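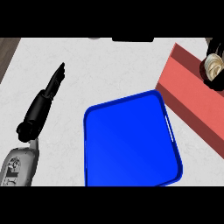 Our robotics club has had Hastura, the two-arm simulator from Drundier, for 8 weeks now and I'm completely sold. Rhea Dagdag had both arms moving on her first Sunday, and she'd never touched a simulator before!

The marble worktop is my favourite of the kitchen levels — plenty of room to practise tray work, and you can replay any run from another view.

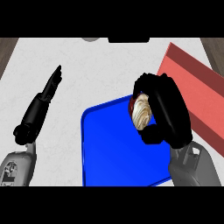 Right arm holding the round one over the blue tray.

Moans? The manual is 51 pages with no index, and saving is slow on our older laptops. Still, four stars from me — and five from Rhea.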